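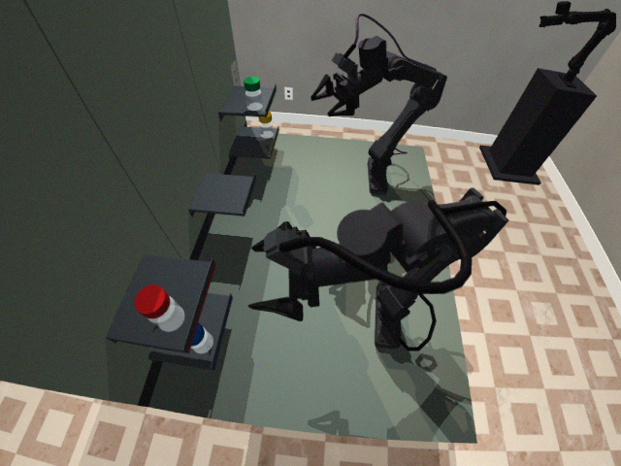 Betriebstagebuch Zelle Vullon, Eintrag vom 8. März 2022
Eintragende: Jacqueline Hoarau
Gegengelesen: Delali Appiah

Der Abgleich des Simulationsmodells wurde heute fortgesetzt. Gegenstand war ausschließlich die Anordnung der beiden Arme und der Ablageplattformen. Die reale Zelle blieb während der Arbeiten abgeschaltet und gesichert, der Schlüssel lag bei Frau Tiongson.

Nach dem Laden des Modells (Revision 241) wurde zunächst die Grundstellung des vorderen Arms geprüft. Er steht im Modell tief über der hellgrünen Matte, die untere Fingerspitze des Greifers endet knapp darüber. Für eine Ausgangsstellung ist dieser Abstand nach Auffassung der Unterzeichnenden zu gering. Frau Parsons teilt die Einschätzung, möchte den Wert jedoch erst ändern, wenn die Vermessung der Mattenoberkante vorliegt. Die Änderung ist daher vorgemerkt und noch nicht eingetragen.

Der hintere Arm hält seinen offenen Greifer ungefähr auf Höhe der obersten Plattform, rechts davon und frei im Raum. Das entspricht der Vorgabe aus dem Einrichtblatt. Keine Beanstandung.

Zur Belegung der Plattformen an der grünen Wand: Die Flasche mit grünem Deckel steht auf der hintersten Plattform, die mit gelbem Deckel auf der folgenden. Die mittlere Plattform ist frei und bleibt als Übergabeplatz reserviert. Auf der großen vorderen Plattform befindet sich die Flasche mit rotem Deckel in gekippter Lage, der Deckel zeigt nach links oben. Das Einrichtblatt sieht sie aufrecht vor. Frau Quiambao vermutet einen Fehler in der Startorientierung des Objekts und prüft die betreffende Zeile der Szenendatei. Ein Eingriff von Hand in die Objektlage hat bis dahin zu unterbleiben, damit der Befund nachvollziehbar bleibt.

Die Flasche mit blauem Deckel steht teilweise unter dem Überstand der großen Plattform. Ein Anfahren von oben ist dort nach hiesigem Ermessen nicht vorzusehen. Es ist zu klären, ob die untere Plattform versetzt oder der Platz aus dem Ablauf genommen wird. Frau Appiah bevorzugt Letzteres - eine Entscheidung wurde heute nicht getroffen.

Kabelführung: Das dicke Kabel des vorderen Arms läuft im Bogen über das Schultergehäuse, rechts unten liegen kleine Schlaufen dicht über der Matte. Für die reale Zelle gilt weiterhin die Anweisung aus dem August, wonach Kabel im Schwenkbereich nicht auf Bodenhöhe geführt werden dürfen. Das Modell ist in diesem Punkt anzugleichen. Meldung unter Nummer 661 angelegt, Zuständigkeit bei Reto.

Die Protokolldatei des Prüflaufs umfasst 1.328 Zeilen und wurde im Verzeichnis Wubshet abgelegt. Zwei Warnungen betreffen fehlende Reibwerte der Plattformen und waren bereits bekannt.

Offen:
Mattenoberkante vermessen (Parsons)
Startorientierung Flasche rot (Quiambao)
Platz Flasche blau, Entscheidung (Appiah, Tiongson)
Kabelverlauf vorderer Arm, Meldung 661

Die Freigabe der Revision wird bis zur Erledigung der ersten beiden Punkte zurückgestellt. Modell gespeichert, Arbeitsplatz an Frau Tiongson übergeben.

J. Hoarau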